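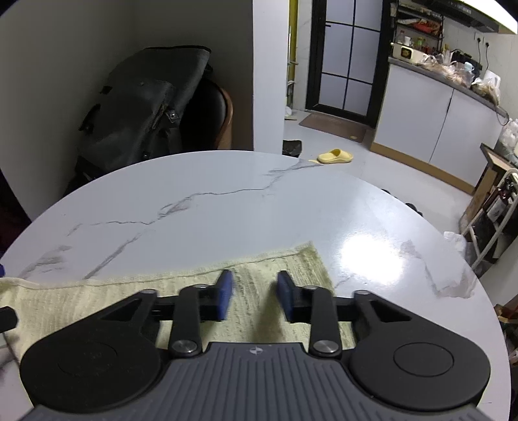 Water Use in Shared Student Kitchens
Final report, Household Resources Project
Arora Hall group

1. Background

Our group looked at how much water is used for washing dishes in a student residence. Arora Hall has shared kitchens on every floor and no dishwashers. The housing office pays one water bill for the whole building, so residents never see what they use. We wanted to know how much of the kitchen water goes to dishes and whether a simple change in habits would lower it.

Our first plan was to compare two buildings, Arora Hall and Gachanja House. We dropped this in the second week. The kitchens in Gachanja House share a supply line with the laundry room and we had no way to separate the two.

2. Method

We fitted a Filier flow meter under the sink in two kitchens, one on the second floor and one on the fourth. The meter records the volume each time the tap is opened and closed. Residents were told about the meters by email and by a notice on the door, and they were asked to mark a tally sheet when they washed dishes. Anyone could opt out by leaving the sheet blank.

The study had two parts. In the first part people washed dishes as they normally do. In the second part we put a plastic basin in each sink and a card on the wall asking people to wash in the basin and rinse at the end. We did not change the tap, the soap or the sponges.

We recorded 268 dishwashing sessions that could be matched to a tally mark. Another 37 were left out, mostly because two people had used the sink one after the other and the meter readings ran together.

3. Results

Dishes were the largest use of water in both kitchens. Filling kettles and pots came second. Rinsing vegetables was lower than we expected, but several residents told us they buy frozen ones.

Average use per session went down on both floors after the basins were put in. The drop was larger on the fourth floor. On the second floor the basin was often found on the counter or full of clean cups, and water use there was nearly back to the starting level by the end of April.

The longest sessions were in the evening, after 8 p.m. These were often one person washing several days of dishes. They used more water in total but less per item, going by the item counts on the tally sheets. Not everyone filled in the item column - on the second floor it was blank more often than not.

4. Problems

The fourth floor meter stopped logging for two days when its battery ran down. We replaced it and marked the gap in the data. The tally sheets got wet and some rows could not be read.

We also think people washed more carefully in the first days because they knew about the meter. We should have left the meters in place for a week before starting to count.

5. Recommendations

The hall should supply one basin per sink and hang it on a hook so that it does not end up as storage. A low-flow tap head would probably save more, and it would not depend on anyone remembering. We asked Cekomach for a price on tap heads for the whole building but had no answer by the time of writing.

A follow-up group could use the same meters, which are stored in the project cabinet with the spare batteries and the blank tally sheets. Laminate the sheets first.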